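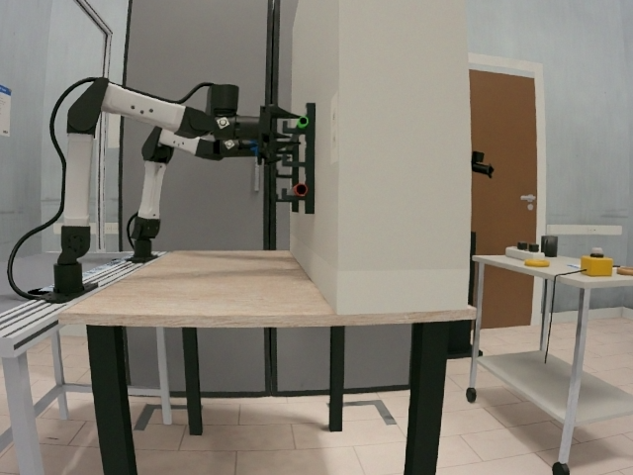

Both arms at the rack, green near the top, red near the bottom. Sim view from the side.

Gallery: Kudetti cell, the arm-to-arm fault

Quick page so people stop asking for the pictures one at a time. Sim renders of the two-arm cell, both arms working at the rack. Fault notes in between, written up fast, will tidy when I get a minute. Irfan Pirzada, Jiso bench group.

What went wrong, short version. The arm-to-arm distance check dropped out in the middle of a task and the cell carried on as if it was fine. No warning on the operator screen. Both arms kept moving on old positions for 600 milliseconds before the watchdog stopped them. Grippers touched in the sim, in 3 runs. Same task, same seed, so we can get it back whenever we want. Nothing touched on the real cell and we would like to keep it that way.

Found in July by Afia, who was looking for something else (she was after a jerky wrist, still not fixed, separate ticket). She noticed the distance readout had frozen while the arms were clearly still going. Froze at a nice healthy number too, so anything reading it was perfectly happy.

Cause as far as we know – Drondine, our scheduler, restarts the distance service when its memory goes over the limit. The restart takes a moment. During the restart the planner reads the last value it had and doesnt look at how old it is. Feng-yi traced it through the logs in an afternoon. There is a timestamp on every message, always has been, the planner just never read it.

Close work at the rack is where it bites. With the arms well apart an old distance does no harm. Bring both grippers in to the same fixture and there is very little room left for being wrong.

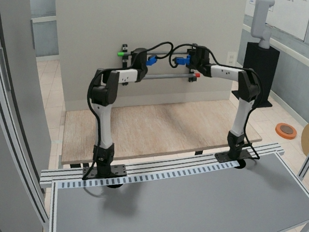
From the front. Grippers facing each other, small gap, the two rods on the wall panel behind.

Changes so far:

Planner now refuses any distance older than 2 control cycles. Both arms hold where they are. Da-eun wrote this one and the tests for it.

Operator screen shows a red bar when the distance service is down. Before, it showed nothing at all.

Drondine no longer restarts the service during a task. It waits for the task to end, or stops the task first.

Watchdog time still the old one. Perla wants it a lot shorter, Feng-yi is worried about false stops when the network is busy. To be settled, please don't change it on your own branch in the meantime, we have had that already.

Safety bit, please read. Until Perla signs off the new planner, the real cell runs one arm at a time. Other arm parked and its drive off. Goes for demos as well. The stop button is hard wired and was never part of this fault, but it does need a person standing next to it, so no running the cell from your desk.

Varela people: your cell has the same planner, older build. Da-eun has a patch that should go straight on but hasn't been tryed there. Ask her before you pull it.

Still open – the memory growth that sets off the restart in the first place. Looks like the log buffer. Afia has it, after the wrist.

Log files are in the usual Kudetti folder, under July. The three bad runs are the ones marked HOLD, please leave them where they are.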